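Canteen automation at Clandberg

The Clandberg canteen system is a set of two-armed serving stations installed at the Clandberg works in Hendolham. It was supplied by Agarwal and entered regular use in March, replacing part of the manual table and drinks service for the 809 employees on site.

Each station has a pair of jointed arms fitted with fingered hands, mounted at a plain table. Tasks are taught by an operator who guides the arms through the movement, after which the recording is checked and released. Pouring water from a bottle into a glass was among the first tasks taught.

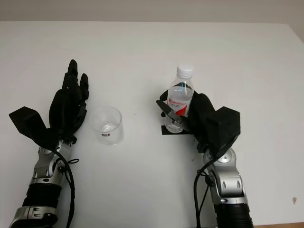

Before the change, nine people worked each lunch shift. The present rota has seven, and the other two posts were moved to the kitchen. No contracts were ended, but the length of the shift rose from seven hours to eight, with a longer paid break.

Serving staff now spend part of the day as station operators. The training course was written by Aarti Singhal and covers stopping procedures, hand cleaning and the handling of spills. Operators receive a higher hourly rate than other serving staff, a point disputed by those who have not yet been offered the course.

A second site at Dradilard uses the same stations for tray clearing only.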